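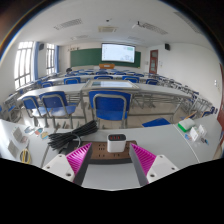

Irimdale Community Help > Schools and halls > Power and charging

Is it all right to leave a USB charger plugged into a power strip on the classroom desk?
Posted by Fistside, Dec 27, 2020

We have one classroom with a long white desk and rows of tables. The desk has a brown power strip lying flat on it, and the only thing that lives in it is a white cube USB charger with a little red number display. The display is lit whenever the strip is on. Is it wasting much? And can I plug a fan heater in next to it in April, when the heating goes off? The label underneath the strip says 2,306 W max.

Viewed 2,306 times? No, that's the watts. Sorry, I typed it in the wrong box first and can't delete it.

bustos_b
The charger uses very little when nothing is connected. The display takes a bit more but you won't see it on the bill. Switch the strip off at the wall when you lock up and forget about it.
The heater is a different matter. If it is a 2,000 W one it takes nearly all the strip is rated for, and the laptops will want the rest. Put the heater straight into a wall socket. Don't run the strip from another extension either. If you have spare cable coiled up on the desk, unwind it before you put any real load through it, as a tight coil gets hot.

Fonum
We just leave ours on. Been fine for 5 years.

irimdale_hall_bookings
Agree about the heater. I would also move the strip to the back edge of the desk so cards and stickers don't get piled against it. We fixed ours down with 2 screws through the slots underneath. Check yours has slots first, don't drill the casing.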